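Robots and Everyday Work, week 7 handout
Can they do the chores yet?
Notes: Florêncio Sampaio. Bring these to section, I won't print more.

Housekeeping first. Reading responses go in the Tinditz folder, not my inbox. Jaramillo chapter is long, skip the middle part on wheel odometry. Section starts at 2:30, room change is on the door.

1. Where we left off

Last week: factories. Same part, same place, same motion, all day long. Robots good at that for decades. The Skundamstead visit showed it pretty well, the palletizer there doesn't care what is in the box. Somebody designed the box, the belt and the floor so it wouldn't have to care.

Home is the reverse. No one designed your kitchen for an arm. Objects come in any shape, sit anywhere, get moved by kids. So the question this week is narrow: what exactly is hard about a chore, and which parts are solved?

Write down your own guess before reading on. Dishes, laundry, sweeping, making a bed. Rank them easy to hard. We'll compare.

2. A chore is not one task

People say "load the dishwasher" as if it was one thing. Break it up:

- open the door (handle? push latch? how heavy?)
- pull the rack without yanking it off its rails
- find the next item
- decide how to grab it
- carry it without bumping whatever is next to it
- turn it the right way for the rack
- let go at the right height
- notice if it fell over
- know when you are done

Unloading is the same list shuffled, plus "where does this go", and every household answers that one differently.

Each line on its own has had a decent demo. The trouble is the chain. Say each step works 9 times in 10. Nine steps in a row and you finish clean well under half the time. Do the multiplication yourselves, it will be on the quiz in some form.

3. The rack

Franka arm at a dishwasher, parallel gripper down at a gray-blue mug near the front of the upper rack. Look at how little space there is. A red mug is lying in the same rack, a glass is upside down at the front, and the gripper has to get in and out from above without touching either. More mugs up on the counter, with a French press and a tumbler behind. Wire, ceramic, clear glass, all in one reach.

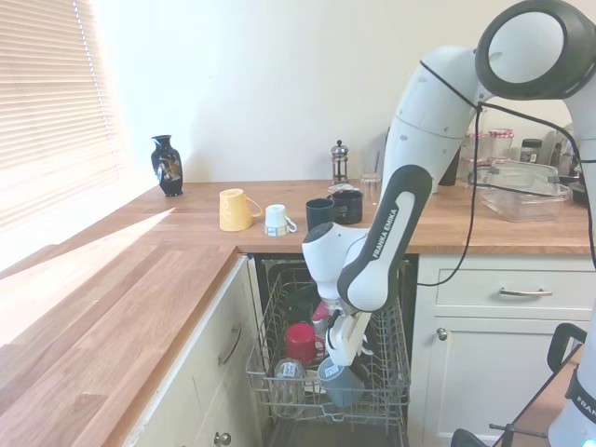
4. Grasping, the short version

Two fingers. That is what most arms get. With a mug you have basically these choices:

Rim grasp. One finger inside, one outside. Simple, works from above, doesn't care much where the handle is. Bad if the mug is upside down.

Body grasp. Fingers around the outside. Needs an opening wide enough and room on both sides, and in a full rack there isn't any.

Handle grasp. What you do at home. Needs the handle found and its angle known, and the mug will swing if you're off.

Note the mug lying on its side breaks most simple rules. A planner that assumes "cups stand up" never sees it coming. Same for nested bowls, lids, anything with a spoon left in it.

Force. Too little and it slips, too much and you have a thin glass problem. A gripper rated for 30 newtons can hold a mug fine, but holding isn't the issue, knowing when to stop is. Many labs still just close to a set width and hope.

5. What the machine sees

Students always assume seeing is the solved part. Camera, big network, box drawn around the cup, done. Partly true! Naming a cup is easy now. Knowing where its edge is in space, to a few millimeters, while your own camera is moving, is less easy.

Clear things are the classic failure. Depth sensors fire light at glass and the light goes through, or bends, or bounces off somewhere silly. The depth map gets a hole or reports the table behind. Shiny glaze does a milder version of the same.

Compare the two objects in the next one, taken close in from the wrist side. The blue cup: strong color, thick rim, you could trace it with a finger. Next to it something clear, and I would not bet my lunch on whether it's glass or plastic. You can see the wood right through it. Also everything is soft focus at this range, and there's a white glint on the rim that a naive edge finder might love.

Excercise: sketch the outline of both objects. Time yourself. Which one did you have to guess at, and what did you use to guess?

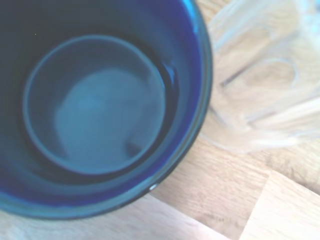
6. So, yet?

My running answer, argue with it in section:

Floor vacuuming: yes, mostly, with a person picking up the socks.
Dishes, known kitchen, known dishes: in a lab, slowly, with someone near the stop button.
Dishes, your kitchen: no.
Folding: towels ok, fitted sheets no.
Shop floor, bin picking: yes when parts are rigid and the bin is well lit. Mixed bins still shaky.

Watch for the demo trick. A clip shows one good run. Ask how many tries, who reset the scene, was it sped up, were the objects the same ones it trained on. The Pliditz case in your packet (made up for this course, don't cite it) gives 23 good runs of 50. Sounds bad. But read the failure table, most are one step, the release. Is that a worse system than one that scores higher and fails at random?

7. For section

a) Pick a chore you did this week. Write its steps, at least eight. Mark the one you think would break the chain.
b) If you could change the kitchen instead of the robot, what would you change? Racks, dishes, shelves, anything. Price limit 100 dollars.
c) Half a page on (b), handwriting ok if I can read it. Due in the folder befor section starts.

Next week: who cleans up after the robot. Read the Jaramillo interviews, all of them this time.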